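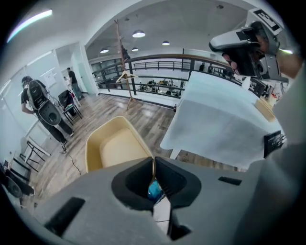 Notebook 19, page 78

13th December

Second round on the madder vat for the Tilgate order. Wool this time, the two-ply from Wynne, scoured on Friday and left in plain water over the weekend. It still felt greasy at the ends of the skeins, so I scoured it again this morning with washing soda and rinsed until the water ran clear. That took most of an hour I had meant to spend on the cotton.

Weighed out 800 g of wool, dry weight. Alum at 15 percent, cream of tartar at 6. Brought the pot up slowly and held it at a low simmer for an hour, then let it cool with the wool in. The left-hand burner is still running hot. Use the right one until the new valve comes.

Madder is the ground root from the July delivery, not the Wamholm extract. The extract went brown on us last time and I think the pot was too hot, but I don't want two things changing at once. Soaked the root overnight in a stocking. Added chalk to the bath, one level teaspoon. Our tap water is soft and without the chalk the red comes out closer to orange.

Bath temperatures, read with the long thermometer:
10:15 — 30 C, wool in
11:00 — 48 C
11:45 — 61 C
12:30 — 66 C, flame down
1:30 — 65 C, flame off

Did not let it go over 70 at any point. Turned the skeins by hand every ten minutes or so and kept them under the surface. One skein had its ties too tight and there are pale bands where the dye did not get in. Retied it with loose figure-eights and put it back, but the bands are still there. It can go in the sample box.

Color after the first rinse is a brick red, slightly warmer than the Skurnusura swatch we are supposed to be matching. Held both at the north window. The swatch is on silk, so some of the difference may be the fiber. Will look again when the wool is dry.

Exhaust bath kept in the lidded bucket. There is plenty left in it for a coral, maybe two if the second one is on a small skein.

Cotton for the indigo not started. The vat was at pH 10 and smelled right, but it was still cloudy near the bottom, so I stirred it once and put the lid back on. Whoever is in first tomorrow, please test it before heating. Strips are in the drawer under the scale — the new packet, the old ones read low.

To do:
Wash-fastness test on the brick red, two strips, one with the neutral soap
Label the exhaust bucket
Order alum, we are on the last bag
Ask Tilgate if the fringe yarn has to match or can go a shade darker
Descale the big kettle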